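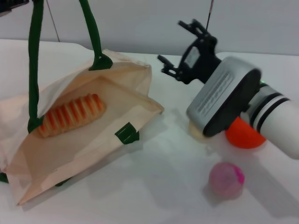 The Ullari packing arm costs 3495 before you add the wrist camera, and the sales page doesn't tell you that until you've already put your postcode in. With the camera it's 3714. Delivery is extra again. I'd call that 4000 by the time it's bolted down, and I haven't counted the afternoon you'll lose to the software.

I've been sceptical of these small-shop packing kits since the Jendero one a couple of years back, which was meant to fold tissue paper and mostly ate it. So when Catherine Baird asked if I'd come over on Saturday and help her decide whether to keep the Ullari or send it back before the trial ran out, I went along expecting to say send it back. I'm still leaning that way, though less firmly than I'd like.

The pitch is "soft goods, mixed goods, any bag". It's the "any bag" I have trouble with. A cardboard box stands there and waits for you. A canvas tote flops over, the mouth closes up, the handles go wherever they fancy. Every demo I've seen from this company uses a bag that somebody has plainly stood up and tweaked first, and the brochure has a line about "minor preparation of the container", in the small type. If I have to prepare the container I may as well put the bread in it.

Catherine's view is that I'm being unfair, and that a machine which does the dull nine-tenths is worth having even if you have to fuss over the rest. Fair enough, but then sell it as that. The page says "unattended". Would you leave it unattended with a customer's order? I asked Tanner Kowalchuk at Ullari support the same thing by email and got a polite paragraph about workflow.

Then there's the setup. You teach it your table, your bag and your items in that order, and the table comes first because the arm has to know where flat is. The manual wants a "plain, continuous, non-reflective work surface". Most of us have whatever table we have.
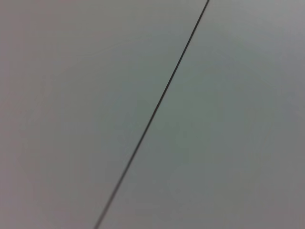 I'd like to know what they think counts as continuous. A join between two boards? A change of colour? The manual has a page and a half on lighting and one sentence on surfaces, and the forum isn't much better. Esko Niskanen, who seems to answer half the questions on there, says to tape over any gaps. Liliana Melis says tape makes it worse and you should redo the table teaching at a different time of day. They can't both be right, and neither of them works for Ullari, which tells you something about who is doing the support.

What I will give it: the gripper is better than I expected from the price. The fingers open wide, and Catherine likes that she can swap them without hunting for a special key. The arm is quiet enough to talk over. The stop button is large and where you'd want it.

Against that, the 3 month warranty is stingy, and the Lightfoot subscription (item library, updates, "priority queue") is only free for the trial. After that it's monthly, and without it you can't add new items. So you've bought an arm that packs the things you sold in November and nothing you stock afterwards, unless you keep paying.

If you're comparing, Nitlow do a plainer kit with no camera at all. I haven't tried it and wouldn't assume it's any better with bags.

Catherine has until the end of the month to decide. My advice was to ask for the subscription terms in writing and see how long they take to reply.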